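Against the Wide Screw Lid

Beatrice Khaemba
June 25, 2019

Kitchen shops sell the short glass jar as a universal container. I think it is a poor one, and the fault lies in the lid.

A screw lid needs two opposed forces: one to turn it, one to stop the jar turning with it. On a short jar there is little glass to hold. The lid's rim is often narrow as well, so the fingers get a shallow grip at the top and a shallow grip at the bottom. The Bellard jars I bought in May have this problem, and I own 14 of them.

Clear glass is the one point in favour. It shows what is left -- and whether the inside needs another wash. 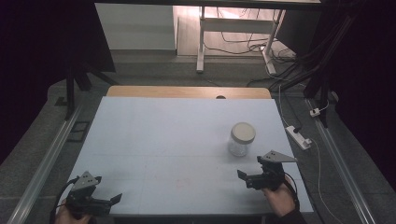

What I would change

Make the rim deeper before making the lid prettier. A flat top is good for stacking and should stay. The Tono range has a taller rim and costs 19 pence more per jar, a difference I would pay.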